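Folding on the bed, back bedroom, Zidbridge
Gallery 5 - Household textiles
Posted July 10, 2025

These pictures cover the folding of blue items on a bed with a fitted sheet. The page belongs with the notes on linen storage that Elínborg Þórarinsdóttir started in February, and the same terms are used throughout. "Head" means the headboard end, "foot" the opposite end, and "wall side" the long side against the wall.

A bed is a poor folding surface in some respects. It gives under the hand, and a fitted sheet moves with whatever is dragged over it. It is also the largest flat area in most flats, and the height suits a person standing. The table in the kitchen at Zidbridge is 23 inches deep, too shallow for a blanket and only just enough for a shirt laid sideways.

Before starting, the bed should carry the fitted sheet and nothing else that can be moved. Pillows go on the chair. Boxes may stay if they are kept to the wall side, where they do not cross the working area.
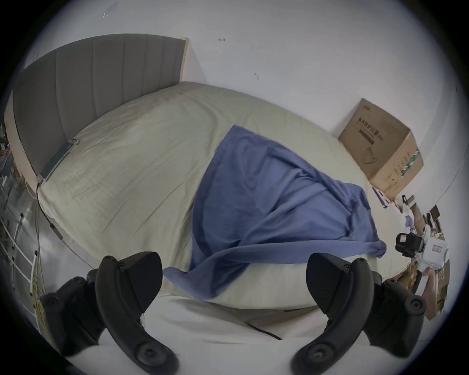 Fitted sheets in a pale sage or beige show creases more than white ones do, particularly near the head, where the elastic pulls unevenly. It is worth smoothing the sheet once by hand from the middle outwards. Ironing it for this purpose is a waste of time. The small ridges that remain make no difference to a cotton shirt and very little to a pillowcase.

Phones, chargers and cables should be moved off the sheet before a large item is spread. A cable that runs over the side of the mattress will catch on a hem sooner or later, and the device then goes under the fabric with it.

For T-shirts the order used on this page is as follows. Lay the shirt flat with the neck to one side. Pull the hem straight. Bring one side in to the middle line, sleeve included, then turn the sleeve back on itself. Repeat with the other side. Fold the length in 2 for a drawer or in 3 for an open shelf. 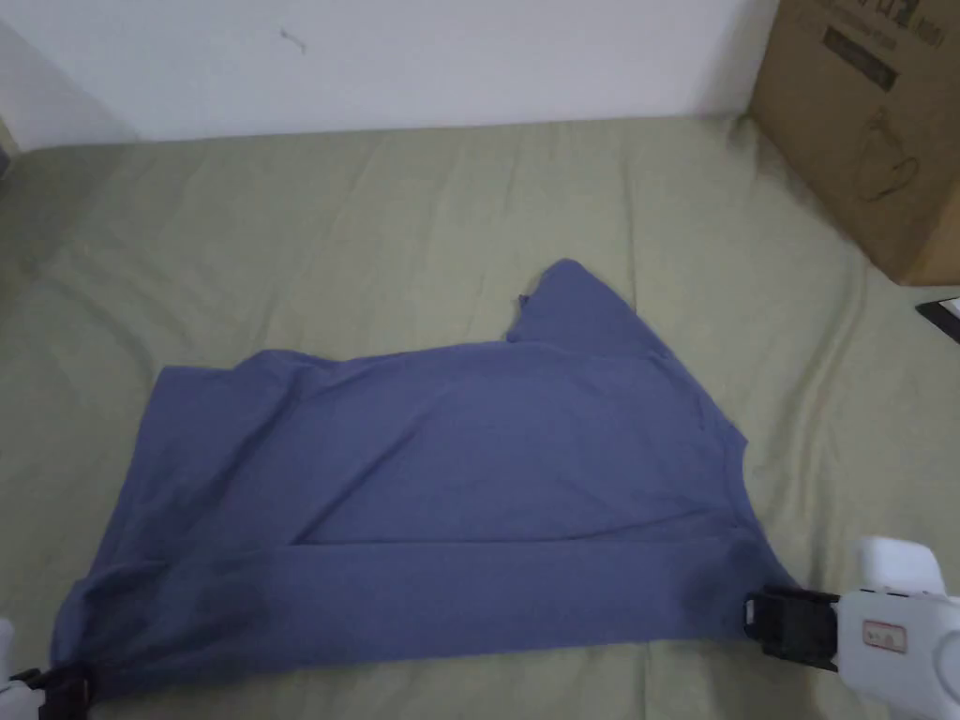 T-shirt part-way through folding, slate blue on a sage-green sheet. Box at the wall.

The middle line is judged by eye from the collar label. Gorazd Živković prefers to mark it by pressing a crease with the side of the hand, and this does give a more even stack - the gain is small with fewer than ten shirts. Heavy jersey holds the crease. Thin jersey loses it as soon as the shirt is turned.

Lifting by the two upper corners is useful when a piece has been dropped in a heap and the edges cannot be found. Hold the top edge taut and let the body hang. The weight of the cloth takes out the larger folds, and the piece can then be lowered with the bottom edge touching first. A sagging middle is normal at this stage. If the top edge is allowed to go slack, the fabric comes down on itself and has to be lifted again. 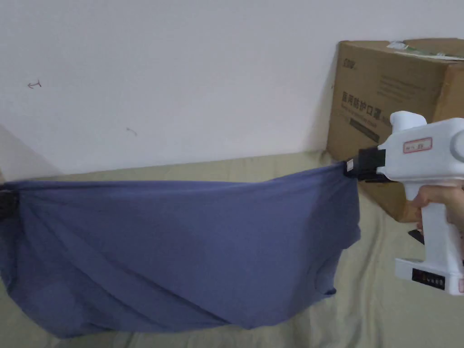 Loose pieces and where to leave them

Anything not yet folded is left in the middle of the bed, clear of the head. Against the headboard the cloth works its way into the gap behind the mattress, and upholstered panels hold on to lint. Finished work goes towards the foot in a single row.

Stacks of over 5 shirts lean on a soft mattress. Two short stacks are better, or one stack moved to the shelf as soon as it is complete. The Brombridge pages give a higher limit, but those were written for a board laid across the bed. 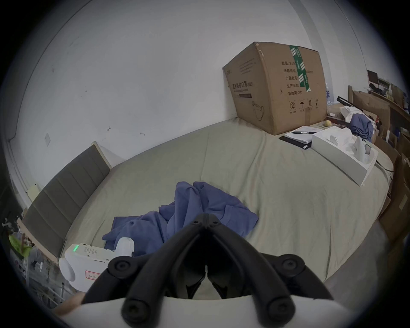 Related galleries

Gallery 3 - Towels and bath mats, Mabula
Gallery 4 - Duvet covers, Brombridge
Gallery 6 - Shelf liners and drawer depths, Lulelis

Corrections to measurements can be sent to Elínborg through the contact page.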